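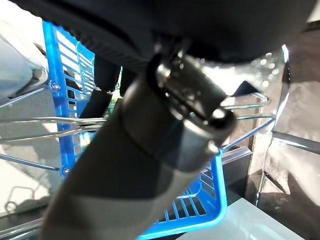
4. Getting the Marino station ready for a picking shift

You've bolted down the base, powered up the controller, and run the joint check from section 3. Now comes the part we love most, which is turning a set of motors into something that can do the shopping! Set aside 38 minutes the first time through. After a week you'll be doing it with a coffee in your other hand (well, keep the coffee outside the floor line, please).

4.1 Before you power the arms

1. Press the emergency stop on the pedestal and confirm that the status light goes solid amber.
2. Run a finger around each collar between the arm link and the wrist hardware. It should sit square on the link with no play.
3. If a collar turns by hand, bring it back to the mark and snug the screw a quarter turn at a time. Stop as soon as it holds. An overtightened collar will pinch the link, and you'll hear it in the wrist as a faint tick.
4. Flex every cable and tube at the wrist through its full bend. Look for flat spots, shiny rub marks, and ties that have slid.
5. Release the emergency stop and wait for the chime.

CAUTION: Never adjust a collar while the arm is holding position. The brakes are strong, but the wrist can still drop a little when the load shifts.

Note: Stations shipped before August have the older wrist ties. They work fine. Swap them when they start to slide and don't worry about it until then.

4.2 Stocking the practice shelf

The Peten picking software is happiest with a shelf that looks like a shelf somebody has been shopping from. Resist the urge to tidy! Bottles on their sides, gaps, a can turned the wrong way, all of it is good exercise for the grasp planner.

1. Put tall bottles toward the back and leave a hand's width at the front rail.
2. Lay a couple of bottles down at an angle so the planner has to choose its approach.
3. Mix cans and bottles. Keep multipacks at the ends, where the fingers have room to go past them.
4. Set the basket on the floor side, inside the reach of both hands.
5. From the console, choose Shelf > Learn and keep clear until the sweep finishes.
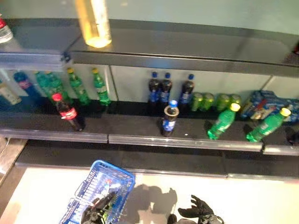
If Learn ends with the message LOW CONTRAST, dim the overhead lights one step and run it again. Dark drinks on a dark shelf are the usual culprit, and one step is nearly always enough.

4.3 Teaching the basket hold

This is where two arms really shine. One hand carries, the other one loads, and the first time you get it right you will want to call people over.

1. Set the left hand to Carry and the right hand to Place.
2. Jog the left hand until the basket handle lies across the fingers, then press Close. Use the slow speed.
3. Raise the basket just clear of the floor. A slight tilt is fine, and Tivilari baskets tend to hang that way.
4. Bring the right hand over the rim with one bottle and lower it until the base touches.
5. Press Open, count to three, and back the right hand straight out.
6. Save the pose as BASKET 1.

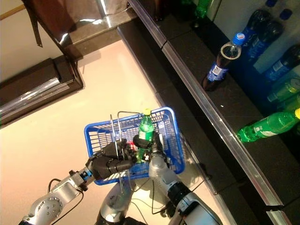
Repeat with a can, then with two items together. The force reading on the left wrist should settle within 12 seconds of each placement. If it keeps wandering, the handle has rolled in the fingers, so lower the basket, open, and take a fresh hold.

CAUTION: Keep your own hands out of the basket whenever either arm is live, even in slow speed.

4.4 Routing check at full reach

1. Send the arm to REACH FAR and watch the tubing as the wrist turns. Every loop should open and close freely.
2. Check that no cable drags along the shelf lip. Re-tie any that do, leaving enough slack for a full turn.
3. Repeat from REACH LOW, both sides.
4. Log the cycle counter. Wrist tubing is due for replacement at 3,000 cycles.
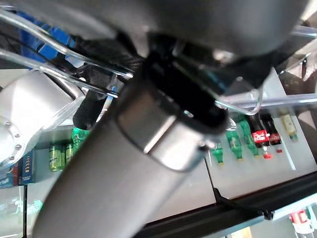

Glória Gouveia: We ran ours to 3,210 before the swap and the tubing was already stiff near the clip end. I'd order the spare set early and write the install count on a piece of tape by the controller. Also, do REACH LOW before REACH FAR. If there's a snag, you find it at a friendlier height.

Good tip, and the order in steps 1 and 3 can be reversed with no effect on the log.

5. When both hands pass, choose Station > Ready. The light turns green and the first order will load.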